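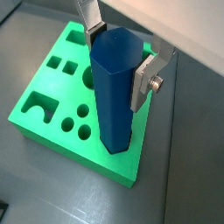
Notebook, August, open day

Writing this up before I forget it all, with a coffee and my shoes off. Doors opened at 10 and I was on my feet until well past four, so forgive the handwriting, whoever ends up typing this out. (Kanchan, probably. Sorry!)

Head count from the front desk was 373, up from 256 last summer, and I believe every one of them, because my voice is gone. Most came in off the Hulville bus in two big lumps, one before lunch and one after, with a dead half hour in between when Ghazala and I finally got to eat something.

We ran the shape block all day on the little cell. I had pushed for the cable routing demo and lost that argument, and I'll admit here in writing that Ghazala was right. People walk up, they see holes and a peg, and they get what the job is before I open my mouth. Little kids started shouting advice at the arm right away. A retired machinist stayed through one whole talk and then grilled me on clearances for so long that Edeltraud had to come rescue me.
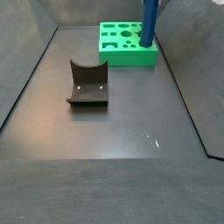
Green block and black bracket in the bin, blue rod at the block.

Things people asked, more or less in order of how often: does it see the holes (yes, talked about the cameras), what happens if it misses (it backs off and we try again), can it do it faster (yes, but I like my pegs in one piece), is it going to take my job. I'm still bad at that last one. Toshiko has a nice slow way of answering it where she asks what the person does all day and goes from there, and I should listen in on her next time and steal it.

Sarita brought over two people from Nirkmont around 2:30. They were mostly interested in the gripping, so I slowed everything way down for them and talked through how we approach with a long part. Their question was whether a six-sided peg is harder than a round one, and I said yes, you have the twist to worry about — a round one doesn't care how it's turned. One of them wrote that down, which made me feel very important for a minute. They want to come back with their own parts in a plastic bag and see what we do with them. Fine by me!

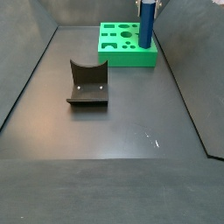 My talk needs work. I start with the controller and by the time I get to the part people came for, the back row is looking at their phones. New plan for next time: peg first, controller later, and only if somebody asks. I also want to point at more of what's in the bin while I talk. With the blue peg up at the right side of the block, the big round hole next to it is in plain view, and so is the arch over on the left, so I can just ask the crowd where they think a round part goes and where an arch goes. Ghazala tried that with the after-lunch bunch and they were yelling over each other. Way better than my slide.

Other stuff, no order:

The Pedon folks lent us the stanchions and want them back by the end of the week. They're behind the door in the hall.

The floor of the bin is pretty scuffed. Doesn't matter for the work, but white marks on dark gray are what people's eyes go to, and one boy asked me if they were bugs. Wipe it or live with it?

Need a second mic. Sharing one with the Chaturvedi table across the aisle was a pain for both of us.

Handouts: printed too many again. Box is under my desk, use the backs for scratch paper.

Kanchan has the sign-in sheets and is going to pull out the people who ticked "contact me." I said I'd write to the Nirkmont pair myself, tomorrow morning, once I can form sentences.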